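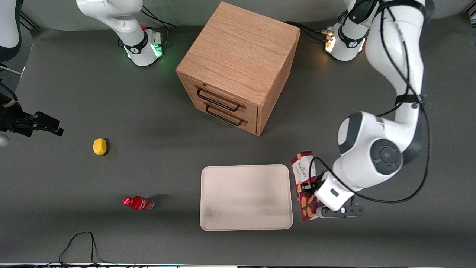
4.2 What ends up on the table, and how long it stays there

I went into this part of the study expecting the kitchen counter to win. Everyone complains about the counter! But once I had read through the diaries from all 78 households in Wevport, the table came up far more often, usually as the place where something was put down "for a second" and then spent the night. Mail, keys, fruit, half a bag of chips, the good scissors.

A word on how I got there. Each household kept a diary in Plomo for seven days, with one entry every evening after dinner. People could write as much or as little as they liked, and some wrote a lot (one family sent me what I can only call a serial novel about a missing tape measure). I coded the entries by hand, twice, with a few weeks in between, and where my two passes disagreed I went with the second. I know that's a little loose, and I come back to it in Section 6.

The first thing I looked for was whether having a closed place nearby made any difference. By closed place I mean a drawer, a lidded box, a cupboard within arm's reach of a chair. I had a hunch that small drawers would keep tables clear, and the diaries give that hunch only lukewarm support. Homes with a drawer close by did put away pens, chargers and batteries sooner. Food was another story – fruit stayed out no matter what, and so did anything in a bag that had been opened. Several people told me they like seeing the lemons, and I can't argue with that.

Trays were the real surprise for me. In the Brutudine questionnaire, which I handed out at the end of the week, people with a tray on the table described it as tidy even when their own diary listed a dozen stray things. The tray seems to make a pile feel like a decision. I had no item about trays in the pilot and added one at the last minute, so please read this as a lead worth chasing.

Then there's color. Plain gray tops, such as the one in Figure 3, came up mostly in the comments about wiping down, where owners said they put it off longer than they used to with their old white ones.

Figure 3. A matte gray tabletop. 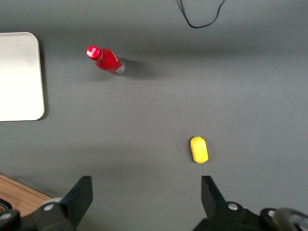 One respondent wrote back that color had nothing to do with it, and that she cleans the table when company is coming and leaves it alone otherwise. Fair enough. Her answer sent me back to the diaries to look for visitors, and sure enough, entries that mention a guest list fewer things left out that evening. The effect is gone by the next night. I didn't ask about guests directly, so some visits probably went unrecorded, and the comparison in Table 5 uses only the households that brought them up on their own.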